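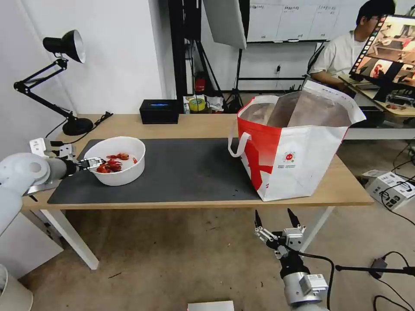
When does the seafood night at Cardoso Hall come back?

It comes back this Saturday, from 5 pm, after two years in which the hall was closed for evening events. The organisers confirmed the opening on May 12, 2022 and published the list of stalls on the same day.

The seafood night was for many years a fixed evening in the autumn calendar of the neighbourhood. Families came with their own plates, bought cooked crayfish and prawns by weight, and ate at the long tables or carried the food home. The last one was held in the autumn of 2019.

This year there will be 16 stalls. Most of them sell cooked seafood, and the others offer bread, salads, cold drinks and sweets. The bakery Cakedora, which had the corner stall in the past, returns with its custard tarts and also with a lemon cake that was not sold before.

Gonçalo Godinho, who coordinates the evening, said that the number of visitors will be limited to 800. In 2019 there was no limit, and the queue at the door reached the car park of the chemist.

"We want that people can sit down and eat while the food is still good," he said. "In the last year we had too many standing with a plate in one hand and a child in the other. It was a nice problem, but it was a problem."
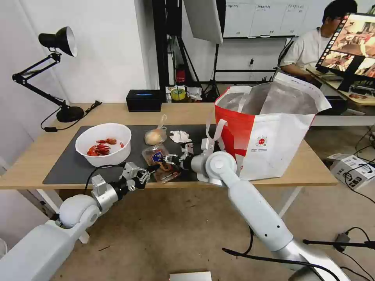
Entry tickets cost $5 and can be bought at the door or in advance at the Huvano newsagency. Children under school age enter free. The ticket does not include food, but the holder can use it for one tea or coffee at the drinks counter.

The price of crayfish has gone up, as visitors will notice. Stallholders have agreed on $38 a kilo for cooked crayfish, the same at every stall, so that there is no need to walk around comparing. Prawns and mussels will be priced by each seller.

Lilibeth Manalo has sold at the event since her first year in the suburb and will again be at the stall nearest to the kitchen. She said her family begins cooking in the morning and that she prefers a plain boil, with salt, bay leaf and a little vinegar.

"Some customers ask for garlic butter and I give it on the side," she said. "If you put it on top, it is the only thing you taste."

She also asked customers who are taking seafood home to bring an insulated bag or an esky, and to put it in the fridge as soon as they arrive. Ice will be sold near the exit, but last time it was finished before 7 pm.

Parking behind the hall is kept for stallholders until the end of the evening. Visitors can use the Sulteck car park on the other side of the road, where the gate will stay open until 10 pm. The footpath along the creek is still closed for repairs – those who come on foot from the station should take the main road and cross at the lights.

Dogs are not allowed inside the hall, with the exception of assistance dogs. If it rains, the tables planned for the courtyard will be moved to the upstairs room, which can be reached by the stairs or by the lift next to the cloakroom.

A second evening is being discussed for the spring, but no date is set.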